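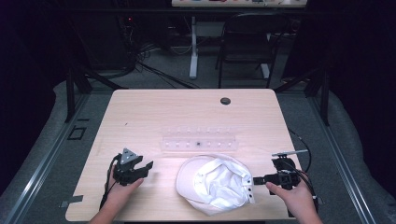 Westormont is delighted to announce the arrival of the Urau, a countertop soup maker that has been a long time in the making and that we hope will find its way into a great many homes before the cold weather sets in. It chops, simmers and blends in the same jug, so there is no pan to watch and very little to wash up afterwards, and it stands happily on any flat, steady surface within reach of a socket. Plenty of us don't have a run of fitted worktop to spare, and a light wooden table with rounded corners, like the one at the top of this page, will do the Urau very nicely. The base has four soft feet that grip without leaving marks, and the lead tucks away underneath when you've finished.

The Urau goes on sale on 11th August from the Westormont shop in Studelby and from all branches of Potgieter, the kitchenware stores, who have been good friends to us over the years and who took an interest in this machine when it was still a rather ugly jug on a bench.

At the heart of it is a 900 watt heating element set into the bottom of the jug, under a smooth plate that is wide enough to fry an onion on. We're particularly pleased with that plate. A lot of people told us that the soup from their old machine tasted a little thin, a little boiled, and when we asked how they made soup on the hob they nearly always began with butter and an onion in the bottom of the pan. So the Urau has a setting for exactly that. You leave the lid off, stir with a wooden spoon until everything is soft and golden, then tip in the rest of the vegetables and the stock, put the lid on and walk away. From then on a smooth soup takes 30 minutes, and the machine gives a gentle double beep when it's ready (it will keep the soup warm if you happen to be upstairs or on the telephone).

There are 6 settings altogether: fry, smooth, chunky, porridge, compote and clean. The dial clicks firmly from one to the next and the words are printed in large, plain lettering, so you won't need your reading glasses to tell chunky from smooth. The compote setting was a late addition, put in when one of our testers brought us a carrier bag of windfall plums, and it has turned out to be the one that gets talked about most at our Studelby shop. It cooks fruit slowly with only the odd turn of the blade — lovely on porridge, which of course the machine will also make.

"We wanted something that people would leave out on the side and use on a Tuesday, when there's half a cabbage and a tired carrot in the fridge," said a spokesperson for Westormont. "Soup makers do have a habit of going to live at the back of the cupboard. We've tried hard to make this one easy to fill, easy to pour and easy to clean, and we've been eating an awful lot of leek and potato along the way."

Cleaning has had a good deal of thought. The blade lifts out with a quarter turn and can go in the dishwasher along with the lid and its seal. The jug itself should be kept out of the dishwasher, but warm water, a drop of washing-up liquid and the clean setting will deal with most things, lentils included. The pouring lip has been made deeper than on our earlier jugs, and the handle is broad enough to take in an oven glove if you like to wear one.

Every Urau comes with a spiral-bound recipe book that lies flat when it's open. Alongside the soups you'd expect there are some that began as customers' own, among them a beetroot and apple one that is very good cold, and a chicken broth with barley that wants a long, slow afternoon. There is a chapter on using up what's left after a roast, and a shorter one on baby food.

The first run is 2000 machines, in cream or dark green, and a second will follow in December. Spare blades, seals and lids will be stocked from the first day and can be ordered singly — we know how annoying it is to lose a good machine for want of a rubber ring.

Potgieter branches will have a Urau out on the counter during opening hours, with soup to taste, and anyone who'd like to bring their own vegetables to the Studelby shop and try the machine for themselves is very welcome to do so.

Notes for editors

Review machines, recipe cards and pictures of both colours are available on request from the Westormont press desk in Studelby. Please say whether you would prefer cream or dark green. Recipes from the book may be reprinted with a credit to Westormont.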